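Tuesday, August, glue bench notes

Humidity was awful again, so I moved the Sadora hide glue batch to the big white table. 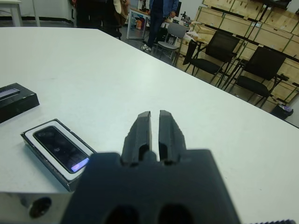
Réka Balogh, bindery technician

Soaked the granules 3 hours, then warmed them slowly — no lumps this time! Brushed the first coat on the Ansari atlas spine and left it alone for 21 minutes.
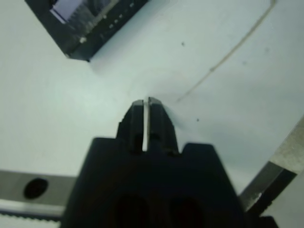 Paste test

Hido paper on the left boards, plain on the right. The Hido curled more, which surprised me (maybe the grain?).

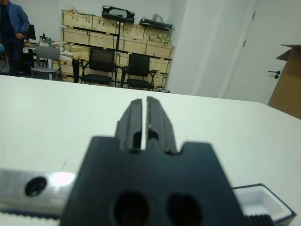 Anyway, I want to try it again with thinner paste — 5 parts water — before touching the Mosport ledgers.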